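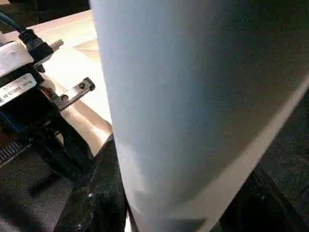 图片来源：Vusumuzi Mtshali 供图

上了机械臂以后，包装岗的人怎么安排？

Chantelle Gumede 发表于 2018年12月11日

我们厂在 Jitamham，做卷筒和纸管一类的包装，夜班加白班一共19个人。7月份开始上机械臂，现在2台，夹白色圆筒的活归它了，原来是两个老师傅一筒一筒搬。

领导说不裁人，但是没说以后干什么。两个老师傅现在就站旁边看着，夹歪了按停，扶正，再启动。一个班下来说比搬还累，眼睛累。计件工资也没法算了，以前按筒数，现在筒数算谁的？

有没有经历过的，说说你们那边怎么弄的。急，下周要开会。

Charmaine Steyn
先把工资的事谈清楚，别的往后放。我们厂（Turkgate 那边）当时拖了很久，看机器的人一直按旧计件拿，机器一停他就没钱，可停机又不是他弄的。后来改成岗位工资加一点开机补贴，吵了好几回才定下来。开会之前把这几个月的工资条都收齐，有数字好说话，光讲累没人听。

还有轮岗。盯机器别一个人盯整班，我们是2小时一换，换下来的去贴标、码垛。刚开始大家嫌麻烦，现在没人提了。

培训一定要写进去！谁能按复位，谁能动夹爪，线松了找谁，都写明白。我们那有个小伙子自己去拔插头，插回去没插紧，报警响了一下午，我记得记录上光那种报警就有406条。不是他的错，没人教过他。

Vusumuzi Mtshali
我做维护的，说几句。夹圆筒最麻烦的就是力度，大了压扁，小了打滑，换一批料就得从新调。你们老师傅手感好，调的时侯让他们在场，比厂家的人来一趟管用。我们这边有个搬了好多年筒的大姐，现在专门管调参数，工资涨了一级。当然不是每个人都愿意学，年纪大的有的就想搬东西，这个也别逼。

另外夹指要经常擦，沾灰就滑。线缆也看一眼，弯得厉害的地方容易坏。

Socorro Alvarado
我们厂说不裁，过了半年合同到期的就不续了。自己留个心眼吧。

Chantelle Gumede
谢谢各位，工资条我今晚就去收。轮岗这个我跟班长提过，他说人手不够，会上再讲一遍。@Vusumuzi 调参数那个岗，你们是单独定的岗还是挂在维修下面？

Vusumuzi Mtshali
挂维修下面，奖金跟维修走。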